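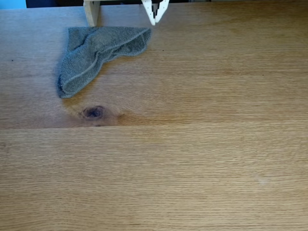
Table Care Without Tears: notes for the evening talk

Slide 1. Hello and settle in

Wait for the chairs to stop scraping. Say hi, thank them for coming out at 7 in the evening when they could be home with their feet up.

OK, so I want to talk about tabletops tonight. Pale oak ones mostly, because that's what I have and that's what half of you wrote in about after the June session. I've been wiping, oiling, scratching and fixing tables for 19 years, first for other people at Sembiring and now out of my own shop, and I still get excited about a nice straight grain. My family has asked me to stop bringing it up in restaurants.

Ask for a show of hands: who has a wood table at home? Who has a water ring on it? (Same hands, every time!)

Slide 2. Know what's on top

Before you put anything on your table, find out what's already on it. This is the part people skip, and then they call me.

Do the drop test. Put one drop of water somewhere it won't show, the underside of the edge is good, and go make your coffee. If the drop is still sitting there like a little bead when you get back, you've probably got a varnish or lacquer. If it has started to soak in and left a dark spot, you've got oil, or soap, or nothing at all. The spot dries out, don't panic.

Pass around the two sample boards here. The one with the blue sticker is lacquered, the other one is oiled. Let them touch. People always go quiet when they touch the oiled one, so give it a minute and drink some water.

Slide 3. The everyday wipe

Cotton cloth, warm water, wring it out hard. Then wring it out again. I mean it, you want it barely damp.

Wipe with the grain. If your boards run left to right, your hand goes left to right. I know we all want to do the big circles like in the commercials, and on a lacquered table you'll get away with it for years. On oiled oak the crumbs get pushed across the grain and you end up with those tiny scratches you only see when the sun is low.

Then a dry cloth, same direction.

And please don't leave the wet cloth in a heap on the table while you go answer the door. I've done it, I did it last winter on my own table. Oak has a lot of tannin in it, and if there's a bit of metal in the picture, a can or a cast iron pan, wet oak goes blue-black underneath. Tell the pan story if there's time. If they look tired, skip it.

Slide 4. The seam

Somebody always asks about the seam, so get in first.

If your top is made from wide boards side by side, you've got a line where they meet, and you'll see the color shift a little from one board to the next. One a bit more orange, the next one a bit lighter. That's fine! They may well have come from different trees. I used to get complaints about it at Sembiring, customers wanting the whole thing to match, and I'd try to talk them around to liking it. Worked on maybe half of them.

What you do want to watch is crumbs and water along that line. Run a fingernail down it once in a while. If your nail catches, get a dry toothbrush in there, soft one. No toothpicks, they snap off, and then you've got a toothpick in your table.

Slide 5. What I use

I get asked for names, so: I use Brillero soap flakes for oiled tops, 2 spoonfuls to a bucket, and Ulletti oil once the wood starts looking thirsty. I'm not paid by either of them (I wish). I tried the Fodov wax for a season and liked the smell, but it got sticky under hot plates, at least in my kitchen.

Any plain soap flakes will do if you can't find those. Stay away from the orange-scented spray. You know the one.

Slide 6. Oiling, live demo

Put on gloves. Lay down the drop cloth FIRST this time.

Sand lightly, 176 strokes on this board if you believe my nephew, who sat there and counted. With the grain again. Dust off, thin coat of oil, wait 15 minutes, then wipe off everything that hasn't soaked in. Wipe more than you think. A sticky table is nearly always a table with too much oil left on it.

Rags: hang them outside spread flat, or put them in a bucket of water. Slow down and say this part twice. Oily rags balled up in a trash can really can catch fire on their own.

Leave the table alone overnight. Roughly 4 days before you put anything hot or wet on it.

Slide 7. Questions

Likely ones:

Water rings on lacquer: try a dry cloth and a warm iron, quick passes, check constantly.

Kids' marker: soap flakes first, then come and see me.

Can I put a tablecloth on it? Sure, once the oil has cured. Take it off now and then so the color can even out in the daylight.

Sample boards back in the box before anyone leaves. Sign-up sheet for the sanding workshop is by the coffee.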